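7 October 2020

Okay, I promised myself I'd write tonight even if it was short, so let me get the good part down first: the shuffled-start runs are done, all 2,828 of them, and I have a result I kind of believe!

Background for future me, who will have forgotten. Majdi Zein and I have been arguing since spring over whether our two-arm policy learns where things are or just memorizes a nice smooth motion and gets lucky. He says memorizes. I said no way, because the success numbers on Rusnák (our boring benchmark set, the one with the fixed layouts) were so good. So he told me to put my compute where my mouth is and randomize everything: object positions, lights, the angle of the camera over the table, the works. That became Cluvisach, which is a silly name for what is basically a config file, but it stuck.

I spent most of the morning paging through rendered views before I let myself look at any numbers. Majdi swears by this and I hate that he's right. When you only read the success column you miss the dumb stuff, like a light placed so low that the shadows swallow half the workspace. 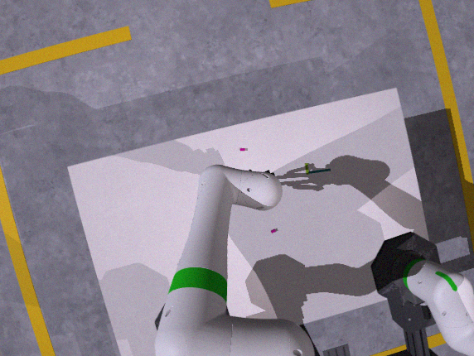 Anyway, shadows. That was the surprise of the day. I held out 704 starts with the harshest lighting, trained one policy on everything else and another one on flat lighting only, and the flat one just fell apart. It reached for dark patches. Over and over! I watched a whole string of replays where the gripper closed very carefully on nothing at all, and I laughed out loud in the kitchen (and then stopped, because I had promised Drikham a clean plot by dinner and this was not a clean plot).

The mixed-lighting policy did way better on the same starts. It still drops things, and the handoff between the arms is still ugly, but it goes to the right place. So I think Majdi is half right. The policy memorizes if you let it, and if you mess with the lights enough it has to look. He will say that is the same as being fully right. I'm not calling him until tomorrow.

Things I don't trust yet: I only used 8 seeds, and two of them look weird, with the loss going flat and then jumping. Also the block positions might not be as random as I think. I found an old offset in the Gellier loader that nudges everything toward the center of the table, and I can't remember whether I turned it off before or after the big batch. Ugh. If it was after, I need to rerun at least 100 starts by hand-picked position and compare.

I started that rerun before coming upstairs, so the fan is howling away down there. Leftover soup for dinner, forgot to call Mom back, plot went to Drikham an hour late with the axis labels fixed.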